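Surfaces for the Home Kitchen, Session 9: Stone, and Things That Look Like Stone

Welcome back, everyone. Tonight we leave wood and tile behind and turn to the pale counters so many of you asked for on the sign-up sheet. I know it's a lot of material for one evening, so please keep these notes by you and scribble on them freely (the margins are wide on purpose!).

Real marble began as limestone. Heat and pressure deep in the ground turned it into something denser, and the gray veins we all love are mostly traces of clay and other minerals that were in the limestone to begin with. A marble pattern can also be printed, or stirred into a poured slab, and from across a room you may not be able to say which kind you have. 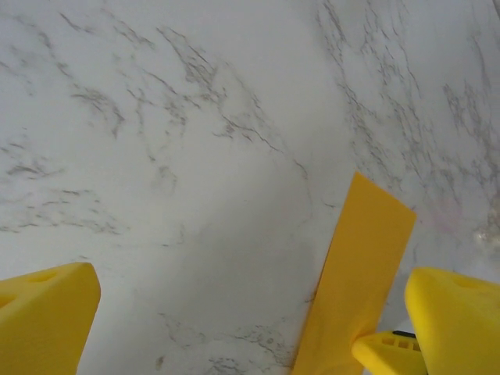 Fig. 1. Gray veining on a white marble-patterned surface, branching finely in places.

When you go to look at samples, ask for a big one. A piece the size of a playing card might be all white or nearly all gray, and neither will tell you much about living with a whole counter. The Omwood sample book is handy for comparing colors, but do go on to the full slabs if you can. Look for a vein that repeats, too. If the same little fork turns up again a foot or two along, you are very likely looking at a print.

Now, acid. Lemon juice, vinegar and tomato all eat into real marble and leave a dull mark called an etch. A sealer slows down stains, but it won't stop etching, and I'd like you to write that one down twice.

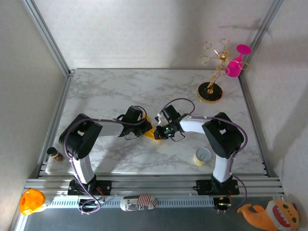 Harms wrote on the class page that the dull rings never bothered them after the first year, and that a honed finish hides them far better than a polished one. I agree about the finish. A honed counter starts out matte, so a dull ring has less shine to spoil, and you can stop following your guests around with coasters.

On to edges and joins, where a good deal of the budget quietly disappears. Our practice kitchen, the Destham plan, has 225 inches of counter and a sink in the corner, and I'd like you to mark where you would put the seams.
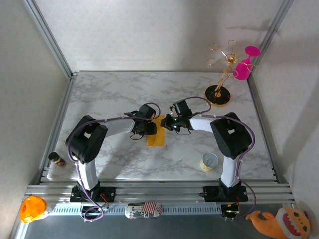 Seams are easiest to live with when they fall away from the sink and away from the spot where you do most of your chopping. Next comes the line at the back, where the counter meets the wall, and you'll want to decide early whether to run the pattern up or let it stop. In Fig. 3 the veined white top stops at plain off-white walls, and that's a perfectly good way to handle a busy pattern in a small space. Leave a thin, flexible joint along that line in your own kitchen, as counters and walls both move a little with the seasons.

For next time, please finish the Destham plan and bring one sample of any pale surface, with a lemon wedge in a sealed bag. Doors open at half past six, and there will be tea.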